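Frerichs moves kitchen task checks to simulation at Nallow

May 11, 2022
By Glenys Ifans

3 comments | 16 shares

The Nallow test group has finished moving its first round of kitchen handling checks from the mock-up room to the simulator. Until March, every new arm program was run on hardware, with one person at the stop button and a second resetting the worktop between attempts. First runs are now rendered, and only programs that pass go forward to the arm.

Each task is set up in a modelled kitchen with a marble worktop, a blender and a red-rimmed plate. The arm starts beside the worktop, and the operator checks reach and clearance before anything is picked up.
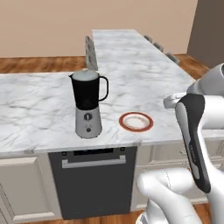
What changes for operators

Noemí Tovar's team of reset operators has been retrained as run reviewers. A reviewer opens the queue at the start of the shift, steps through the flagged attempts and gives each a fault code. The queue holds up to 504 attempts. Lifting and wiping down have largely gone from the job, and screen time has gone up. Reviewers may now take a break after every 30 attempts, a change Tovar asked for after the trial at Felldale.

Faults are coded by stage: approach, grasp, carry, release. Carry faults take longest to review, as the hand often hides part of the item and a second view has to be opened.

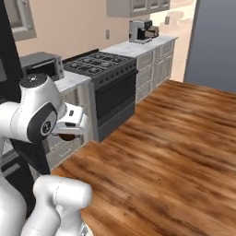 Simulated arm on the range side of the kitchen, with a dark brown item partly hidden by the hand.

Siu-ming Tu, who maintains the models, has asked reviewers to log any contact that looks wrong, even when the attempt passes. Items that sink slightly into a plate or slide after release are the usual complaints. These go to the model log — not the fault queue — and are corrected before the next batch. 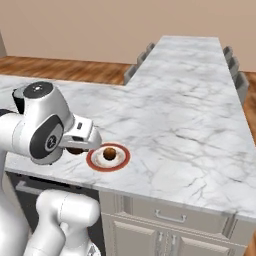 Hardware time has not been cut. Two operators per shift stay in the mock-up room, and the rota changes every 16 shifts so that reviewers keep their sign-off on the physical arm. Ximena Escobedo is drawing up the next rota and would like preferences in writing. The Trarska site will adopt the same fault codes once its reviewers have been trained.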